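Fleltow Garment Care Label Transcriptions, release 2

Data card
Last revised 15 July 2021
Maintainer: Halima Sang
Transcription: Filippos Triantafyllou, Walter Ccori
Review: Holger Björklund

Summary

This release holds typed transcriptions of 464 sewn-in care labels from secondhand clothing. Each record gives the label text as printed, the wash, bleach, dry, iron and professional care symbols in coded form, and the fiber content statement split into fiber and percentage. The labels were read at the Fleltow sorting room from garments that had already been graded for resale. The set is meant for people who work on label wording, textile sorting rules or laundry instructions.

Release 1 covered shirts and knitwear. Release 2 adds trousers, denim and outerwear, and corrects the errors listed under Changes.

Files

labels.csv: one row per label
fibers.csv: one row per fiber per label, joined on label_id
symbols.csv: code list for the care symbols
notes.txt: free-text remarks by the transcribers

All files are UTF-8 with Unix line endings. Fields are separated by commas and quoted where the text contains a comma. Line breaks inside a label are written as a vertical bar.

Fields in labels.csv

label_id: integer, stable between releases
garment_class: shirt, knit, trouser, denim, outer
text_raw: label text as printed, including misspellings
lang: language codes in order of appearance, separated by spaces
wash_max_c: highest wash temperature in Celsius, blank if not stated
dry_code: see symbols.csv
iron_code: see symbols.csv
legibility: 1 (clear) to 4 (mostly lost)
reader: FT or WC

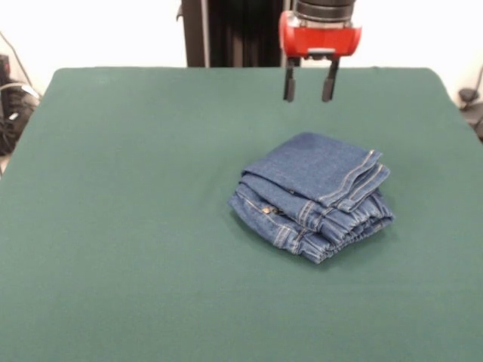

Wash temperature is stored in Celsius even where the label gives Fahrenheit. The original figure stays in text_raw. Labels that say only "warm" or "cold" have a blank in wash_max_c, and no value should be filled in from a conversion table. The highest value in the set is 60.

Transcription procedure

Each label was read once by one reader. A second reading was made for 60 labels, picked by random draw across all garment classes. The two readings agreed in full on 42 of them. Most of the differences were in punctuation and in accented letters; these were settled by Holger Björklund, and the settled text is the one in the file.

Characters that could not be read are marked with a question mark in square brackets, one mark per character where the count was clear and a single mark otherwise. Readers did not guess at fiber names. A label reading "co[?]" stays that way, whatever the fabric feels like.

Where a garment carried more than one label, the texts were joined in the order found, starting from the waistband or collar. Brand labels and size tabs were left out. 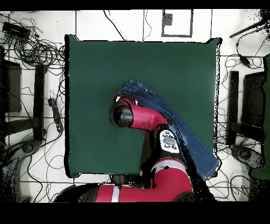 Symbols were coded by shape alone. If the printed words contradict the symbol, both are kept and the row is flagged in notes.txt. The most common conflict is a crossed tumble dry symbol next to the words "tumble dry low."

Known limitations

The sample comes from one sorting room and is not balanced by age, country or price. Children's clothing is absent. Labels with legibility 4 are underrepresented, as garments with unreadable labels are often diverted before grading.

Fiber percentages are those claimed on the label. No fiber testing was done. Rows where the percentages do not add up to 100 have been left as printed.

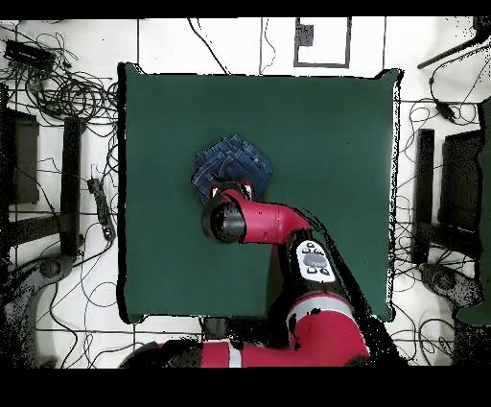 The denim class has its own reading problems. Care labels in this class are usually sewn into an inside seam, and repeated washing tends to take the print off before the cloth itself looks tired. Visible wear is a poor guide to legibility: lighter faded patches on indigo denim, like those on the folded garment on the green mat, may be a factory finish or the result of long use, and neither tells a reader what is left of the label inside. The legibility field should therefore not be used as a stand-in for garment age or condition.

Changes since release 1

Added trouser, denim and outer classes.
Split "elastane" and "spandex" in fibers.csv; release 1 merged them.
Fixed a swapped pair of codes in symbols.csv (line dry and drip dry).
Removed duplicate rows created by the May import.
Renamed field "temp" to "wash_max_c".

Use and contact

The files may be copied and reused with credit to the Fleltow label project. Corrections should quote the label_id and the field name. Send them to Halima Sang, or to Florin Ardeleanu for questions on the symbol codes.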